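家里到底扔掉多少吃的:讲者备注

主讲人备注版,跟幻灯片配套。括号里的话是提醒我自己的,不用念。

开场

(先别放幻灯片,直接问。)

在座各位,上个星期家里扔了多少吃的?请心里想一个重量,用克也行,用斤也行。

(等一会儿。一般会有人笑。)

想得出来的请举手。好,请举着手的人再想想,这个数是怎么来的。称过吗?把剩饭倒进垃圾袋之前,有谁先放到秤上?茶叶渣算不算?西瓜皮算不算?喝剩的半碗汤是进了下水道的,那一份您算进去了没有?

我问这个,是因为过去几年我们老在各种场合听到一句话:每户家庭平均每周扔掉值100块钱的食物。宣传栏上有,超市的购物袋上有,我女儿学校发的家长信上也有。数字很整齐,也很好记。我头一回听到的时候就觉得别扭,100,怎么就这么巧呢?换了哪个行当,谁要是跟您报一个这么圆的平均数,您多少都会多问一句。

今天我就讲这一句多问的话问下去之后的事。

先把立场说清楚,免得讲到一半有人误会。我不赞成浪费粮食。我小时候碗里剩一粒米都要挨我外婆的筷子头,这习惯到现在也没改。我也相信家里扔掉的东西不少。可是“不少”和“100块”是两种说法,前一种靠常识就够了,后一种得拿得出凭据。拿不出凭据,又要印在购物袋上,那我就有意见。

第一部分 这个数字从哪儿来

(翻页。)

我顺着往回找。购物袋上的话,出处写的是一份宣传册;宣传册的出处,写的是一篇新闻稿;新闻稿的出处,写的是“据研究”。到这儿线就断了。我给发新闻稿的Nasbridge写了邮件。Nasbridge是做咨询的,给连锁零售商写报告,他们客客气气回了信,说数据来自合作方Clikex的家庭食物日记项目,报告全文是给客户看的,可以给我一份方法摘要。

方法摘要我拿到了,很短,字号倒是很大。

里头写着:招募家庭695户,请每户记2周的食物日记,用手机填。最后交上来、可以用的日记是505份。再按当时的零售价折算成钱,求平均。

(这里慢一点,后排容易没跟上。)

那么剩下的那些家庭去哪儿了?摘要里只有四个字,“中途退出”。为什么退出,什么时候退出,退出之前填了几天,一概没写。

有人会说,退出就退出嘛,人家忙。是,人家忙。可是什么样的家庭会忙到不填日记?我猜是孩子小的,是倒班的,是一天三顿饭凑不齐人的。这些家庭跟那些按时按点坐下来填表的家庭,扔东西的习惯能一样吗?也许扔得更多,饭做好了人没回来。也许扔得更少,压根儿就没工夫买新鲜菜,吃的都是速冻的。两头都说得通。我不知道是哪一头,Nasbridge也不知道,但是他们的平均数照样往外发了。

第二部分 日记这种东西

(这部分有人可能会不服气,准备好答问。)

记日记本身就改变生活。谁减过肥谁知道,一旦要把吃进嘴的每样东西都写下来,下午那块饼干就不太想拿了。食物日记也一样。您今天要把扔掉的半棵白菜写进手机,还要选一个理由,选项里有“忘记了”,有“买多了”,您站在垃圾桶边上,对着这两个选项,心里是什么滋味?有的人就会把那半棵白菜又放回冰箱。它早晚还是要扔的,不过可能是日记结束以后的事了。

所以日记里记下来的量,按道理该偏低。做这类调查的人都承认这一点,承认了之后,很多报告就会做一个动作,叫“校正”。

校正我不反对。体温计不准,我知道它偏多少,那就加上去。问题是您得先知道它偏多少。要知道日记偏低多少,就要有另外一个更准的办法在旁边比着,比如派人去翻垃圾袋,一袋一袋分拣、称重。那个活儿又脏又贵,翻的又往往是另外一批家庭的垃圾,季节也可能不同。拿那一批的结果来校正这一批的日记,中间隔着好几层“假定”。

我问Clikex校正系数是多少,从哪儿来的。对方回答说这属于方法细节,不便公开。

我把这封回信打印出来了。(如果有人要看,在文件夹最后一页。别主动拿出来,上次拿出来之后大家就只传着看信,没人听我讲了。)

还有一层,估重量。日记里让人填的多半不是克数,是“一小份”“半份”“一大份”。那么一份是多少?各位家里的碗都不一样大。我岳母家盛饭的碗,放在我家可以当汤盆用。要是没有统一的碗、统一的盘子,这个“份”就跟没说一样。有的项目会给参与的家庭寄一张对照卡,上面印着几样常见吃食和容器,让人比着填。这是个好办法,前提是大家真去比。我问过一位参加过同类调查的同事,她说卡片头一天就贴在冰箱上了,第二天被外卖单子盖住了。

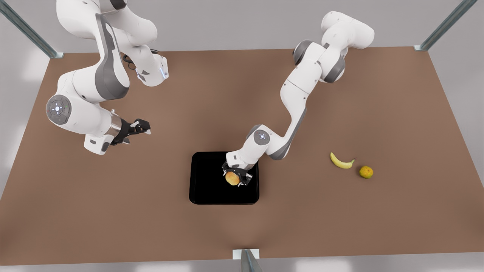
再说折价。同样一把青菜,早市上收摊的时候买和晚上在便利店买,价钱能差出一倍还多。调查里用的是哪个价?摘要上说是“零售均价”。谁的均价?哪个城市的?打折的时候买的算不算?我自己就常买临近到期打折的牛奶,买两盒,偶尔酸掉一盒。按我的花费算,我没亏几个钱;按货架价算,我就成了败家的人。同一盒牛奶,换一张价目表,罪过就翻了个跟头。

我不是说折价做不得。做了,请写清楚用的哪张表。写一行字的事情。

第三部分 什么叫“可以避免”

(翻页。喝水。)

这几年的报告爱把扔掉的东西分成两类,可以避免的和不可避免的。鸡蛋壳是不可避免的,吃剩的米饭是可以避免的。听着挺公道。

那香蕉皮呢?多数人说不可避免。可是有些地方的人拿香蕉皮做菜,做得还不错。橘子皮呢?我外婆一辈子没扔过橘子皮,晒干了放在饼干筒里,炖肉的时候掰一块。在她那里橘子皮就是吃的,在我家里橘子皮就是垃圾。面包边、西兰花的梗、鱼头、鸡爪,哪一样不是这样?在我们这儿上桌,到别处进桶,反过来也有。

您要是在设计问卷的时候,把西兰花梗划进“可以避免”,那么这个城市的浪费立刻就多出一截。划出去,又少一截。谁都没有多扔一根梗,谁都没有少扔一根,数字就变了。我看过三份报告,三份的划法都不同,然后有人把三份报告的结果画在同一张柱状图上,标题叫“各地浪费水平比较”。

(这张图我没有拿到许可,不能放,口头说一下就行。)

再往下走一步,喂了猫狗的算不算浪费?堆肥了的呢?拿去给楼下邻居,邻居转天给扔了的呢?我不觉得这些问题有标准答案。我只觉得报告里应当写一句“我们是这样算的”。写了,读的人自己会掂量。

第四部分 谁喜欢这个数字

这部分我讲得小心一些。我没有证据说有谁在造假,也不打算暗示。一个粗糙的数字能传这么广,用不着有人造假,只要有足够多的人觉得它好用就行了。

超市觉得好用。连锁超市Cruickshank去年四月做了一轮活动,店里到处贴着那个100块钱,底下写“让我们一起少浪费”,旁边货架上卖的是保鲜盒。保鲜盒是好东西,我家也有一摞,盖子永远配不齐。但是同一个货架再走几步,就是“买二送一”的大袋沙拉菜。一袋沙拉菜打开以后能放几天,各位都清楚。一家店一边催您多拿一袋,一边教育您别扔,我看着总觉得有点儿滑稽。而且整套宣传有个共同点,它说的浪费全发生在您家厨房里。地里因为个头不够没人收的,仓库里因为外箱破了整托报废的,货架后头晚上推出去的,这些在购物袋上一个字也没提。

做应用的觉得好用。Clikex自己就有一个提醒冰箱存货的手机应用,调查的结论里有一句,“使用提醒功能的家庭浪费明显较少”。我对这句话很有兴趣,因为它可能是真的,也可能只是说,愿意下载这么一个应用、还天天往里输鸡蛋数目的人,本来就是不怎么扔东西的人。要分清这两件事并不难,把报名的家庭随机分成两组,一组给应用,一组不给,过一阵子再比。他们没有这么做。或者做了没有公布,那我就更想知道了。

媒体也觉得好用,这个不用我多说。“专家称家庭浪费难以准确估计”,这种标题没人点。

我们自己也觉得好用。这话我是对着镜子说的。我在食堂管理培训班上讲过课,头一张幻灯片就是那个数字,用了不止一回。它能让一屋子人立刻安静下来,后面的课就好上了。等到有位学员下课来问我出处,我支支吾吾,那天晚上回家才开始找。

第五部分 有人认真做过

(不能只拆台。这部分时间要留够。)

我想讲讲Boris Lukáč的做法。他在Gedell管一个小区互助厨房,不是研究人员,自己也老这么说。他手里没有经费,也没有几百户人家,就是一栋楼里愿意参加的几家,外加他那个厨房。

他做了几件我觉得很在理的事情。

头一件,他不问份数,问重量。秤是他从厨房借出去的,参加的人家轮着用,轮到谁家谁家就称。没轮到的时候不记。这样数据少,可是每一条都是称出来的。

第二件,他把定义写在一张纸上,谁家都拿一份。皮、骨、核一概不算,茶叶和咖啡渣不算,喂动物的另外记一栏,倒掉的汤水要过秤,连着容器称,再把容器的重量减掉。为了减得准,他让大家把家里常用的碗和托盘空着先称一遍,重量写在胶布上贴在底下。这一步我很佩服。很多正经报告连皮重都没交代。

第三件,中途不想干的人家,他会去问为什么,把原因也记下来。有一家说孩子病了,有一家说婆婆觉得丢人,不愿意让外头知道家里倒了多少饭。后一条理由,我在任何一份大报告里都没见过,可是各位想一想,这种心思在愿意交日记的家庭里难道就没有吗?有,只是它变成了日记上一个比较小的数。

第四件,他不求总平均。他说这几家加在一起求平均没有意思,各家的毛病不一样,有一家总是扔面包,有一家总是扔绿叶菜,还有一家几乎什么都不扔,除了过节那几天。扔面包的那家后来把面包切片冻起来了。管不管用,他说要再看。我喜欢“再看”这两个字。

当然我也得对他怀疑一下,不然不公平。他的几家人都住一栋楼,跟他都认识,都在他那个厨房吃过饭,人情在里头。一个人拿着秤来敲您的门,这跟手机上弹出一个提醒,压力可大多了,他记到的量恐怕也偏低。他自己同意这一点,在记录本扉页上写了。扉页上还写着:这本子上的数不要拿去乘全城的户数。

(这里念两遍。)

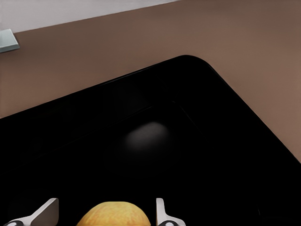
本页最后更新:2025年10月27日

第六部分 那我们手上能用什么

讲到这儿,常有人问我,那您说怎么办,没有数字就不做事了吗?

做事。做事不一定非得先有一个全城的平均数。食堂里的师傅知道哪个菜剩得多,收盘子的阿姨知道得更清楚。您去问她,她不会跟您讲百分比,她会说,凉拌那个,十个盘子里头有好些是没动过的,还有周末的粥煮太多。按她说的改,改完再问她。这个办法土,可是每一步都能看见。

要是您那里一定得报数,领导要,拨款的人要,我有几个请求。

请把没交回来的那部分写出来。招了多少,交了多少,差在哪儿。别只写后一个数。

请写明什么算、什么不算。写在正文里,别塞进附录,更别写“详见客户版”。

折成钱的话,请把没折之前的重量也放上。钱会变,重量不会。

如果用了校正系数,请把校正前后的数都给人看。我见过校正之后翻了一番还多的,那时候大家读到的其实主要是那个系数。

还有,引用别人数字的时候请一直找到底。找不到底的,就老实写“未能查到原始出处”。我后来在培训班的幻灯片上就是这么写的,学员也没有因此跑光。

可能的提问

(以下几条是以前被问过的,留着备查,不一定用得上。)

有人会问:您是不是在给浪费找借口?不是。我嫌的是那个尺子。拿一把不准的尺子去量,量出来高了,大家愧疚;量出来低了,大家放心。两样我都不想要。

有人会问:大数字能唤起重视,粗一点有什么关系?这条最难答,因为它有一点道理。我的看法是,短时间里没什么关系,时间长了有关系。等到下一次有人真去一袋一袋称了,称出来比购物袋上的少,报纸就会说“浪费减少了”,其实什么都没有减少,只是换了一种量法。到那时候再想解释,没人有耐心听。

有人会问:翻垃圾袋的办法是不是就准?比日记强,毛病也有。进了下水道的翻不到,喂了狗的翻不到,在单位吃剩的盒饭不在家里的袋子里。还有一条,夏天的袋子放了几天,水分跑掉不少,称出来轻。另外要不要事先告诉住户,这里头有规矩的问题,各地做法不一样,请先问清楚再动手。

有人会问:保质期的标签是不是罪魁祸首?有关系,多大我说不准。“最佳食用日期”过了和坏了是两码事,很多人分不清,我父亲则是从来不看,只闻。有文章说改了标签浪费就会少,我去看了它的依据,是问受访者“如果标签改了,您会不会少扔”。大家都说会。您问我要不要早起锻炼,我也说会。

有人会问那封信。见前面的提醒。

收尾

(如果超时,直接跳到这里。)

请大家把开头心里想的那个重量再拿出来看看。没有想出来的,现在也不用补。回去之后,哪天晚上收拾桌子,倒之前拿厨房秤称一回,先把空碗的重量减掉。称一回就够了,记在哪儿都行。下次再有人跟您报一个平均数,您手里好歹有一个自己称的。

讲义在门口桌上,印得不多,两人看一份。茶歇的包子请尽量拿完。

相关内容
超市里的“临期专柜”到底便宜了谁(讲者备注)
一份问卷是怎样变成新闻标题的
食堂剩菜登记表,空白表格下载
保质期、保存期、最佳食用日期:答听众来信
上一讲:冰箱越大,扔得越多?

联系我们 | 讲稿可供内部学习使用,转载请注明出处 | 版权所有 | 返回顶部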